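### 4.2 Data collection and the regrasp result

Two arms, one table, one task -- box folding from flat blanks. All demonstrations were teleoperated on the Pludar cell, 1102 in total, by 3 operators (the first author, H. Thambiah and one paid student). Episodes over 60 seconds were dropped. No other filtering. We did try scoring them by hand at first but the scores didn't agree between operators, so that was abandoned and is not reported.

Clutter left in on purpose. Earlier runs at Rakberg used a clear table and the policy fell apart as soon as a second object was near the blank. So for the August set the spare blanks stay on the table, along with odd boxes and small blocks, moved by hand between episodes. Positions not recorded.

Labels are light. Each episode gets one text string and a single time mark for "both grippers in contact with the blank". Everything before the mark we call approach, everything after it fold. The mark was placed by L. Weidemann for the whole set, which took longer than the teleoperation itself.

The split matters more than we expected. Training one policy on whole episodes gave a common failure: one gripper closes early, drags the sheet, the other one misses its edge. Weighting the frames near the contact mark by a factor of 10 removed most of these. Same network, same number of steps, same camera. We did not tune the factor -- it was the first value tried, and a proper sweep is still to do.

What remains is mostly regrasping. When a blank slips the policy tends to pull again instead of letting go, probaly since the operators themselves rarely let go. Adding recovery episodes is the obvious fix. Bhuiyan-style relabelling was considered too but needs a success signal, which we dont have for partly folded sheets.

Fig. 3 gives a view of the cell at the contact stage, with both grippers on the blank.

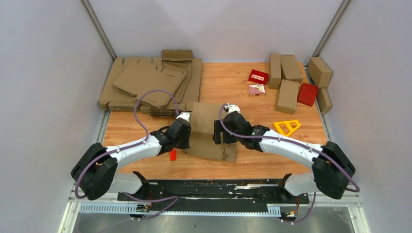

**Figure 3.** Two-arm cell, contact stage. Flat blank held at its edges; spare blanks at back left, boxes at back right.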